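Notice to the Residents of Womthorpe

Issued by the Office of Crossings, November 7, 2019

The Office regrets to inform residents that the ferry to Noseck will not run again. The decision was reached in September and has been reviewed twice. Both reviews agreed with it.

Residents will be aware that the far bank has been moving away. When the service opened, the crossing was 228 yards, and a person standing on the Womthorpe landing could call out to Noseck and be answered. The Office measured the river each spring and entered the result in the register. For many years the figure did not change. It then began to grow, slowly at first, and the timetable was adjusted to allow for it. The last completed crossing took 3 days. Passengers were given blankets and the full amount of their fares.

The Office has received 100 letters on the matter. Most ask when Noseck will return. The Office has no information on this point and asks that the question not be submitted again. A smaller number ask whether it is Womthorpe that is moving. The survey firm of Vídalín was engaged to look into this, and its report may be read at the front desk during opening hours. Readers are asked not to remove the final page, which has already been replaced once.
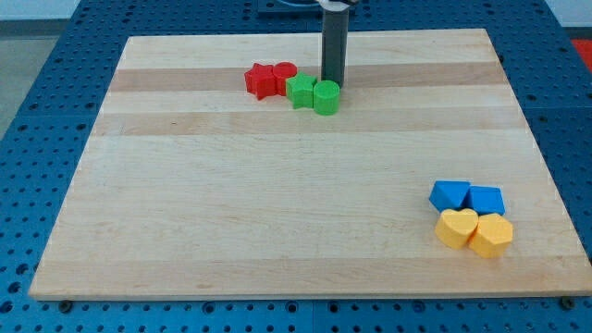 Mail for the far bank will be accepted until the end of the month. It should be addressed in the usual way. Letters will be held in the dry room at Buvham, where the shelves have been extended, and will be sent on if a means is found. Parcels containing food cannot be taken. Residents who have been leaving lamps on the landing at night may continue to do so, provided the lamps are collected by morning and do not block the steps.

Certain residents have family in Noseck. The Office has considered their position with care. Under the rules of the service, a person who crossed on a return ticket is regarded as being on a journey, and will be regarded so until the ticket is used. No such person will be removed from the town roll. Their taxes are suspended. Their pews, garden plots, and places in the school will be kept in their names, and neighbors are reminded that a kept garden plot may be weeded but not planted.

The ferry bell will remain in place. It has been reported that the bell at Noseck can still be heard on still evenings, ringing for the 2 o'clock boat. The Office sent a clerk to the landing to confirm this. The clerk heard the bell and, following the procedure that has always applied, rang in reply. There was a pause, and the far bell rang once more, as it does when passengers have been told to wait.

The Office has therefore directed that the bell be answered each day at the same hour. A list for those willing to ring it is posted beside the ticket window. Names should be written clearly and in ink.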